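Transferring a Motorcycle Title After a Private Sale
Last updated May 23, 2019

Sellers and buyers in Brusemness are jointly responsible for completing a title transfer. The steps below apply to motorcycles and scooters registered to a private owner. Dealer sales are handled under a separate procedure.

Before the sale
Confirm that the frame number on the title matches the number stamped on the motorcycle. If a lender is named on the title, obtain a signed lien release. Customers with a Tradach loan may request the release online or at the Owino branch.

Completing the title
1. Enter the sale date, the sale price and the odometer reading in ink.
2. Both parties sign and print their names. Corrections or erasures void the form, and a duplicate title must then be ordered.
3. The seller removes the license plate and keeps a copy of the signed title. 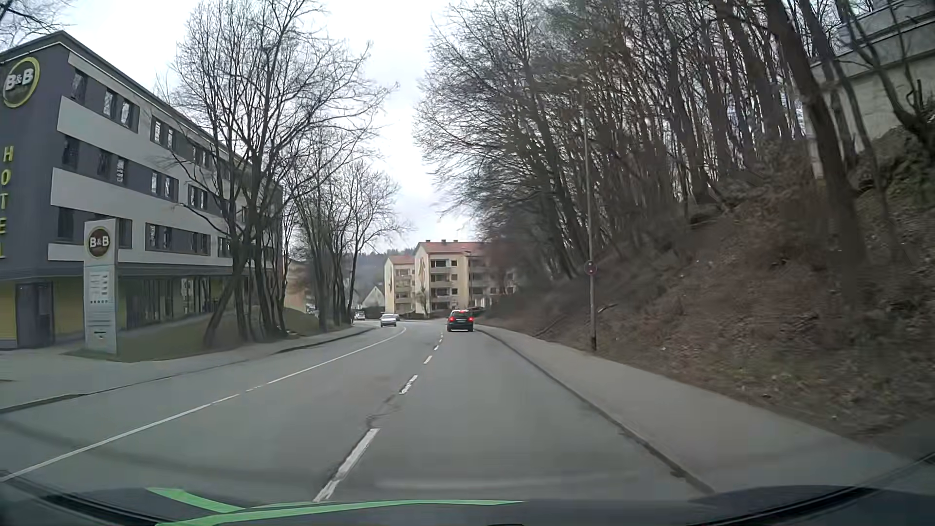 Filing the transfer
The buyer must submit the signed title, Form 2 and proof of insurance within 90 days of the sale. Applications may be filed through the Univari portal or in person. A late fee applies after the deadline. The Owino branch closes early on the last business day of December.

After the sale
The seller should file a notice of sale the same day and cancel the insurance policy once the notice is confirmed. Notices remain available for download for 365 days.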